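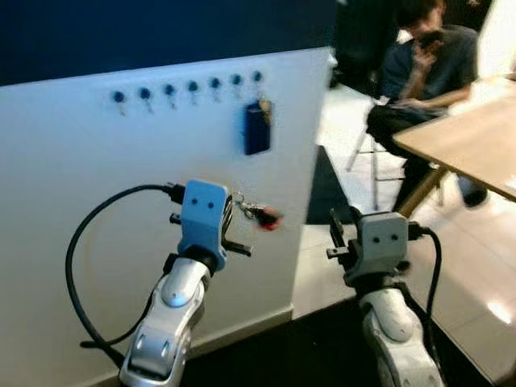 Lallness is a list of 1,217 lost property entries copied out of the paper logbooks at Wirkham leisure centre. I would not trust it very far. Staff wrote down what was handed in, and that depends a good deal on who was at the desk and how busy they were. Keys are the worst case. A small bunch on a hook next to a dark blue fob, with six bare hooks beside it, could go in the book as "keys", "keys and fob" or two separate items, and I have found all three habits on one page.

Files

items.csv - one row per logbook line, spelling left alone
claims.csv - 349 rows where somebody signed for the item
notes.txt - my queries, mostly unanswered

Known problems

The claims file does not prove that the other items were never collected. The signature column was skipped for most of November.

"Value" is a guess made by the desk. Please don't add it up.

I checked 100 rows against the paper and stopped when the handwriting got bad, so the later pages are less safe than the early ones.

The Skusia categories were added afterwards by the Bakhtiari script. It files umbrellas under clothing - I have left that in, as changing it breaks the item codes.

Corrections to Ryan Wainwright, with the page number please.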